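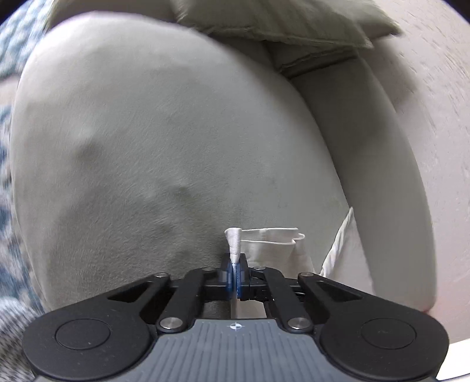
Grip faults on the Flusuvon hand-held gripper: frequently asked questions

What is fault 101?
The jaws were told to close and did not reach the expected position within 2 seconds. With clothing and other cloth, the usual cause is a fold caught in the linkage.

The jaws are stuck on a strap. Can I pull it out?
No. Pulling can tear a pad off its finger. Switch off at the handle, wait 10 seconds, then open the jaws by hand and lift the cloth away.

Why does it happen more with thin straps and hems?
A narrow strap folds over when it is squeezed, and the loose part can slide down past the pads. Grip near the top of the loop and keep the rest of the garment clear of the link bars.

Is there a risk to fingers?
Yes. The inner links can pinch when the jaws open. In July we had two reports of bruised fingertips from users who cleared a jam with the power on.

Do I need to replace the pads?
Check them every 400 grips. Replace both if either one is lifting at a corner. Cedaris stocks them in pairs.

The fault keeps coming back.
Stop using the tool and send the log to Metwally support. Do not loosen the pivot pins yourself.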